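Killitz 13 Handlebar Bag

Bike bags > Front bags > Killitz 13

The Killitz 13 is a 13-liter handlebar bag for long road and gravel trips. It is the middle size in the Killitz line and the one most of our customers take when they are going to be away for more than a few weeks. It opens from the top, closes with a roll and two side buckles, and comes off the bike in one pull when you stop for the night or have to take everything inside at a border post.

Rosário Mota drew the first version after a season of riding with a bag that had to be unstrapped at every checkpoint. The current version went on sale in September and replaces the old one with the plastic hook mount. If you own the old bag, the new mount does not fit it. We still have straps and buckles for the old model and will keep selling them while they last.

What goes in it

Most riders use the front bag for things they want during the day: rain jacket, gloves, camera, lunch, passport. The main compartment takes a one-liter carton standing up with the roll closed over it, plus a loaf of bread and a jacket on top. There is a flat pocket on the rider's side for papers and a phone, and a mesh pocket on each end for snacks or a small bottle.

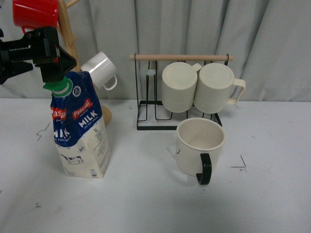
Food is the heaviest thing most people put in a front bag, so pack it low and close to the handlebar. The maximum load is 3 kg. Above that the bag starts to swing on rough ground and the steering gets slow. Tent poles can go across the front under the two outer straps, but count them in the 3 kg.

Mounting

The bag hangs from an aluminum bracket that clamps to the handlebar. It fits round bars only. Flat-topped aero bars will not work. You need 200 mm of clear space between the bar and the front tire or fender. Measure this before you order, with the bike loaded if you have a suspension fork.

Set the bracket once with the 4 mm key in the box and leave it on the bike. Check the bolts after the first day of riding and again any time the bike has been on a bus, train or plane. Brake and shift cables should pass behind the bracket. If yours stick out to the front, the Istholm spacer set moves the bag forward enough to clear them.

Fabric and care

The outside is coated nylon with welded seams. The roll top keeps rain out when it is rolled at least three times. The mesh pockets are not waterproof, and the flat pocket has a water-resistant zipper that will let some water in during a full day of heavy rain. Put your passport in a plastic sleeve.

Wash the bag by hand with lukewarm water and mild soap. Leave it open until it is dry inside. Do not machine wash it or put it in a dryer. Small holes can be patched from the inside with the two fabric patches that come with the bag.

In the box

Killitz 13 bag
Aluminum bracket with bolts
4 mm hex key
Shoulder strap
Two repair patches

Also available

Istholm spacer set
Wyss rain cover, orange or gray
Cindska map case, clips to the top of the roll

From riders

"Used it from Tbilisi to Bishkek. One buckle cracked when the bike fell over at a gas station and they mailed me a new one. The bracket never moved. I would like a bigger phone pocket."
Andri Bachmann

"Good bag. Shoulder strap is thin if you walk around town with it full. I swapped mine for a camera strap."
Kalliopi Krasniqi

Shipping and returns

Orders leave our workshop within 6 working days. Unused bags can be returned in the original box. Stitching, welds and the bracket are covered for 3 years. Send repair questions to Mathias Rainer in the workshop, with a photo of the damage and your order number.

Page last updated 8 Jan 2024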